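Grasping Methods Group
Minutes of the Thursday meeting

Start: 2 p.m.
Present: Hjørdis Eide (chair), Sérgio Arruda (minutes), Binetus software team, Fluvar hardware team
Apologies: Mahmoudi lab

1. Minutes of the previous meeting

Approved with one correction. Under item 3, "success rate" should read "first-attempt success rate." The two figures are computed from the same logs but are not interchangeable, and the draft report must use the full term throughout.

2. Actions carried over

Re-label the dropped-object episodes: done. The label set now separates drops during lift from drops during transfer.

Write up the camera calibration procedure: in progress. Eide has a draft and will circulate it before the next meeting.

Move the trial logs to the Ivgate server: done. The old location is read-only until the end of April and will then be removed.

Check the gripper force setting against the value in the config file: done. The values match.

3. Result of the view selection comparison

Arruda reported on the comparison between the fixed-view baseline and the view selection method. Both conditions used the same grasp network, with no retraining between them. In the baseline, the network receives a single depth image from the fixed camera. In the view selection condition, the arm-mounted camera takes additional images when the grasp score map is flat or when a large share of depth values is missing.

The first-attempt success rate over the full object set was 72 percent with view selection. The baseline figure is being recomputed following the label change in item 2 and was not presented. Arruda asked that the older baseline figure not be quoted outside the group in the meantime.

Points raised in discussion:

The gain is concentrated in clear and shiny objects. For matte objects of simple shape the two conditions could not be told apart, and the method rarely asked for a second view.

The method stops after 4 views. Eide asked whether the limit had been tuned. Arruda replied that it was set by the cycle time budget and had not been varied. The group agreed that this has to be stated in the report as a limitation.

Binetus noted that additional views sometimes made the estimate worse. This happens when a reflection shifts between views and the fusion step treats it as a surface. The grasp is then planned on empty space above the object. Binetus proposed weighting each view by the angle between the camera axis and the estimated surface normal. The change is small, but the existing episodes would have to be replayed offline before it could be adopted.

Eide asked that the replay be run on the full set, including the episodes in which the baseline succeeded. Selecting failures only would bias the comparison in favor of the new weighting.

Agreed: replay first, then decide. No change to the online method before the replay results are available.

4. Review of failed episodes

The group went through 31 failed episodes from the view selection condition. Each was assigned one primary cause. Where two causes were plausible, the earlier one in the pipeline was recorded.

Missing or false depth was the most common cause. Typical cases are clear packaging lying directly on the metal bin floor, where the depth image shows the floor with a hole in it, and clear containers turned diagonally to the bin walls, where only the edges return a value.

Contact between the gripper and a bin wall was the second cause. The collision model uses vertical walls, while the real walls slant. The planner therefore rejects some reachable grasps near the walls and accepts some that scrape.

Touching objects formed a smaller group. Two bricks in contact are often segmented as one, and the grasp is then placed across the joint.

The remaining cases were put down to cable drag or left unassigned. Fluvar does not consider cable drag proven. The torque readings show an offset in certain wrist orientations, but the same offset appears in some successful episodes.

5. Workcell and object set

The mixed set stays in use for the next round: toy bricks, a small shiny silver object, clear packaging and a clear rectangular container. Eide suggested adding matte duplicates of the clear items as a control. Supported, subject to finding items of matching size and weight.

The bins remain clamped to the wooden surface. Fluvar asked that the clamps be included in the collision model, as they are currently covered only by a margin around the bin.

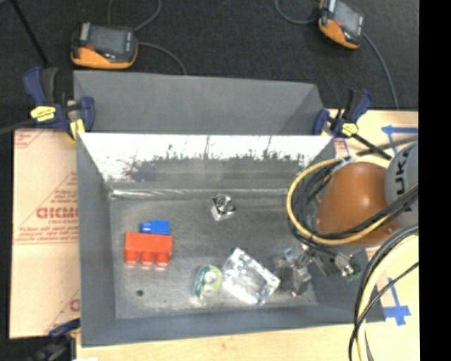
Glare on the far wall of the bin was discussed at length. Mahmoudi had suggested by e-mail that the inside of the bin be painted matte gray. Arruda was opposed: the reflective metal is part of the problem being studied, and a painted bin would make the new data hard to compare with the old. Eide proposed keeping the bare bin as the main condition and running a short painted-bin series separately. Agreed.

Cable routing on the arm was referred to Fluvar. The request is for a routing that leaves the bin corner clear in all wrist orientations used by the planner. Fluvar expects the rerouting to take roughly 2 hours, after which the arm camera must be recalibrated.

The blue tape marks on the work surface must not be removed or shifted. Anyone who finds a mark lifting should report it to Arruda before replacing it.

6. Report

The structure was accepted with the following changes. The failure review moves from the appendix to the results section. The collision model is described as used, including the vertical-wall simplification. The term "transparent" is to be used only for objects that can be seen through without color, and tinted items are to be listed separately.

Eide will draft the method section. Arruda will draft results once the baseline has been recomputed.

7. Actions

Recompute the baseline with the revised labels: Arruda
Offline replay of all episodes with angle weighting: Binetus
Slanted walls and clamps in the collision model: Fluvar
Cable rerouting, followed by recalibration: Fluvar, Arruda
Quote for matte duplicates of the clear items: Eide
Second bin for the painted series, same dimensions: Mahmoudi, to be confirmed
Circulate the calibration procedure: Eide

8. Any other business

Binetus asked for write access to the Ivgate server for the replay output. Arruda will arrange a separate folder so that the original logs are left untouched.

Next meeting: Thursday, same time.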